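Intro to Automation, Unit 4 handout
Notes from our visit to the Vunov open day

Please read these before Tuesday's section, even if you were on the bus with us — several of you were stuck at the back of the room and I know it was hard to hear. Thank you again to Si-eun Joo, who hosted us so patiently and answered over 56 questions from this class and the two others that came along.

1. What we were there to see

The morning demonstration was all simulation. The team at Vunov teaches a gripper to work with cabinet doors, and they do most of that teaching in rendered kitchens before any real arm gets near a real hinge. Wiroj Petchrat ran the demo from his desk and kept the view close to the gripper, looking out past the fingers, so that we could see what the control program has to work with. It's a strange view at first (I felt a bit seasick, I'll admit), but you get used to it after a few minutes.

2. Two views from the demo

Take your time with these and have a pencil handy.
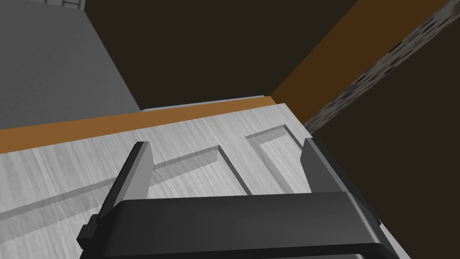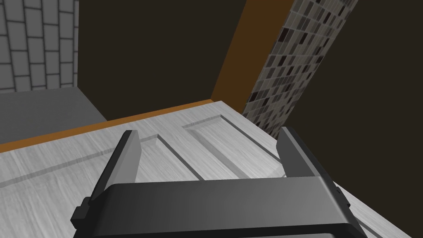 Fingers spread wide over the white paneled door in both views. In the second, look also for the brick wall in the upper left corner and the mosaic tiles near the far corner of the door.

3. Why the surroundings matter

Somebody asked why a practice kitchen needs tile and wood grain at all, and I thought Wiroj's answer was lovely. He said a program that has only ever met one plain wall will get attached to that wall, the way a child learns to read one favorite book by heart and then can't read the next one. So his group runs 900 practice rounds per door and changes the finishes along the way. We'll come back to this in Unit 5 under the name "domain randomization" — you don't need the term yet, but you may as well start getting used to the sound of it.

4. For your notebook

a. Sketch the two fingers and mark the gap between them. Which way would each finger have to move to close on a thin edge?
b. The panels on the door are recessed. Write a few lines on how a groove might help, or confuse, a program that is looking for an edge.
c. Suppose the door swings through 90 degrees. Draw the path of its outer edge as seen from above the cabinet.

Bring your sketches on Tuesday. Messy is fine, and so is pencil.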